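Filtering grasp candidates in a crowded pile with Garalow

In the last part of this tutorial we trained the model and it gave us a list of grasp candidates for each image. In this part we make the list shorter. The model is generous. For a pile of wrapped food it can return 525 candidates, and most of them are not useful, either because the fingers would hit a neighbor or because the contact is on thin plastic film.

You need Garalow installed and the checkpoint from step 3118. Later checkpoints also work, but my numbers below are from this one.

Step 1. Load the candidates

Open a terminal in the project folder and run:

garalow propose --ckpt 3118 --input piles/ --out cand.json

Each entry in cand.json has a center point, an angle, an opening width and a score. The width is in millimeters. If you see widths smaller than 1, your camera file is in meters and you must convert it before you continue.

Step 2. Remove what the gripper cannot do

Set the maximum opening in the file gripper.yaml. Mine is 100:

max_opening: 100
finger_margin: 6

The margin is the free space that each finger needs on its outer side. I started with 2 and it was too small, the fingers pushed the next packet away before closing. With a very large margin almost every candidate in the middle of the pile disappears, so please change it slowly.

Step 3. Lower the score on reflections

Shiny wrappers are the main difficulty. Where a wrapper reflects the light, the depth has holes, and the planner fills these holes with the average of the neighbors. This makes a flat surface which does not exist. I use the Cundau mask tool to mark saturated pixels and then multiply the score:

garalow reweight --mask glare --factor 0.4 --in cand.json --out cand2.json

Do not use factor 0. Some packets have glare on most of their visible side, and with zero they can never be selected.

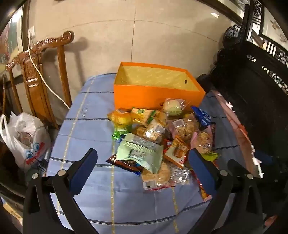

Clear wrappers are a separate case. The edge of the film and the edge of the food inside are two different edges, and the model often chooses the film. Sarahí Quezada suggested to me to train on both edges with separate labels. I tried it, and the candidates moved closer to the food — this was the biggest improvement of all my changes.

Step 4. Choose the order

Sort by height first and by score second. A packet on top with a medium score is usually a better choice than a packet with a high score which has another one lying across it.

garalow sort --by height,score --top 60 --in cand2.json --out final.json

I keep 60 candidates, so the motion planner has enough to try when the first ones are not reachable. After every pick, take a new image and start again from step 1. The old list is not valid, as the pile can move when one piece is removed.

If final.json is empty, check first the margin and then the mask. A mask which was saved inverted gives no error message.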